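Garden club notes, May 25, 2020

Quick one this month, beans are going in tonight and I'm behind on everything.

Plant swap is ON but by the gate only. Pots out on the trestle by 4, labels please, last time we had 22 trays and half of them a mystery. Thu Lục has spare tomato starts, mostly plum, a few she isn't sure of. Text her first.

Water: the Vallevier side tap is back. Low pressure in the mornings so go easy. Plot 17 is still open, Masanobu Imai has the key and the list.

Seed order came to $617, more than last year, blame the potatoes. Dong-hyun Myung is splitting the bags. Pay him whenever, cash or check, just put your name on the envelop. 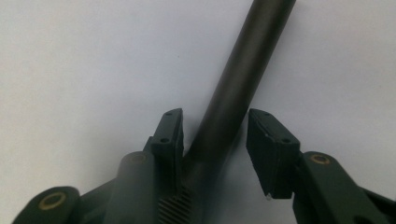
Pole beans need their supports before the seed goes in, I say it every year and every year I do it backwards. Push them a good foot down. Anything long, straight and round will do, like the dark gray rod in the photo, and the beans will find it on thier own. Tie the tops if your plot gets wind. Bush beans, skip all this.

Squash talk moved to September. Chiến Triệu still has the wheelbarrow, ask him.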